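Stablecoin issuers have spent much of the year publishing reserve reports, and traders have largely stopped reading them. Markos Triantafyllou, who runs settlement research at Privus, thinks that is a mistake.

"The headline figure tells you the tokens are backed," he said on Tuesday. "It doesn't tell you how fast the backing can be turned into cash."

His team models redemption queues. In its base case, an issuer holding mostly short-dated government bills can meet requests for some 60 per cent of supply within seven days. The remainder depends on bank hours, custodians and the order in which claims are processed.

Skukeo, the exchange where Privus tests its assumptions, sets a minimum direct redemption of 1,000 tokens. Smaller holders must sell on the open market, and Triantafyllou said the discount shows up there first.

"A retail holder never meets the issuer," he said. "He meets an order book, and at three in the morning it is thin." 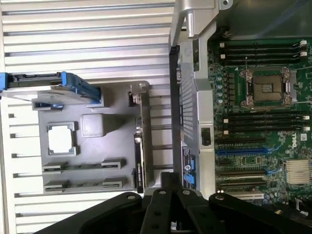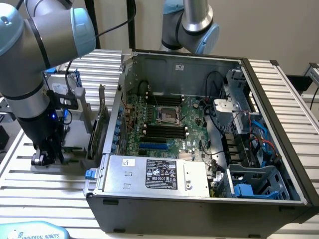
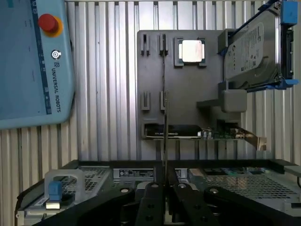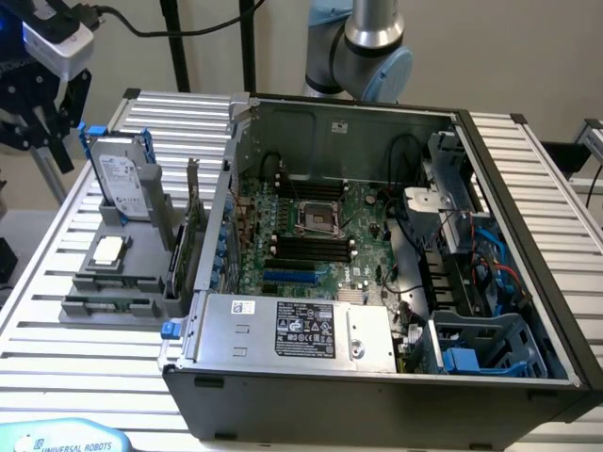

Triantafyllou would like issuers to publish the maturity of each holding every day, along with the name of the custodian. Vlachopoulos, a smaller issuer, began doing so in July. Its token has since traded in a narrower band, although he cautioned that volumes are low and the comparison is weak.

He was less keen on Stavorer, a lending protocol that accepts stablecoins at full face value as collateral – a rule he described as convenient until prices move.

"If the token slips and the protocol still counts it as a dollar, the lenders carry the difference," he said. "We apply a haircut in our own model, and we review it each month."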